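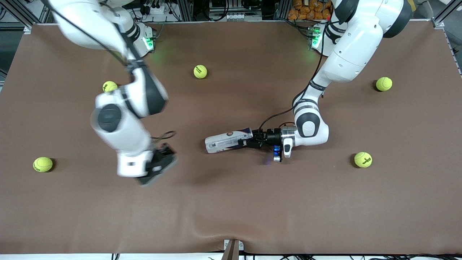
Large brown mat covering almost the entire work surface.

Cladness Bench Mats: Frequently Asked Questions

Sizing and cutting

What sizes does the Brallo mat come in?
Brallo is sold by length from a roll 600 mm wide. The longest single piece we ship is 2000 mm. Wider benches are covered with two or more strips laid side by side, or with a joined mat made to order at the Zorau workshop.

Should the mat reach the edge of the bench?
Leave a small margin on all sides. A mat that overhangs will curl at the front edge, and sleeves and drawer fronts will catch on it. If the bench has a raised lip, measure inside the lip.

Can I cut it myself?
Yes. Use a fresh utility blade and a steel straightedge, and cut from the back. Make several light passes. A single deep pass tends to wander near the end of the cut. Corners can be rounded with heavy scissors.

Are cut pieces returnable?
No. Uncut pieces can be returned in the original tube.

Installation

The mat won't lie flat. What should I do?
Unroll it face down and leave it overnight at room temperature. If the ends still lift, roll it loosely in the opposite direction, release it, and weight the ends with something flat. Do not use a heat gun. The backing and the face layer expand at different rates, and the ripple that results is permanent.

Does it need adhesive?
On most benches, no. The backing grips painted steel, sealed wood and laminate well enough for hand work. For benches that are bumped or moved often, use removable double-sided tape along the back edge only. Full-surface glue voids the warranty.

Can I install it over an old mat?
We don't recommend it. Grit trapped between the layers will print through the 2 mm thickness within a few weeks.

Use

How much heat will it take?
The face layer is rated to 60 °C in continuous contact. A warm mug or a power supply is fine. Soldering irons, glue guns and pans straight off a burner are not – use a separate heat pad for those.

Is it a cutting mat?
No. It will survive an occasional slip of the knife, but the surface does not close up after a cut. Put a cutting board on top for regular knife work.

Is Brallo static dissipative?
No. It has no conductive layer and no ground snap. Do not use it as the only protection for sensitive electronics.

Why does my new mat smell?
The odor comes from the backing and fades with airing. Mats shipped in May and through the summer may smell stronger on opening, as the tubes get warm in transit.

Cleaning

What should I clean it with?
Water and a little dish soap on a soft cloth. Wipe dry. For pencil and marker, try a white eraser first, then isopropyl alcohol on a small area at the back.

What should I avoid?
Acetone, paint thinner, bleach and abrasive pads. Acetone dulls the face layer on contact, and the dull spot cannot be polished out.

How do I store a spare?
Rolled, face out, standing upright. Folding leaves a crease that will not relax.

Orders

Where do I buy outside your shipping area?
Yáñez carries the standard lengths and handles its own delivery and returns. Joined mats are sold by us only.

Will a second piece match the color of my first?
Close, but a small difference between rolls is normal. If strips will sit side by side, order them together and write "same roll" in the comments box. If you already have a mat, send us the roll code printed on the back – we can check whether any of that roll is left.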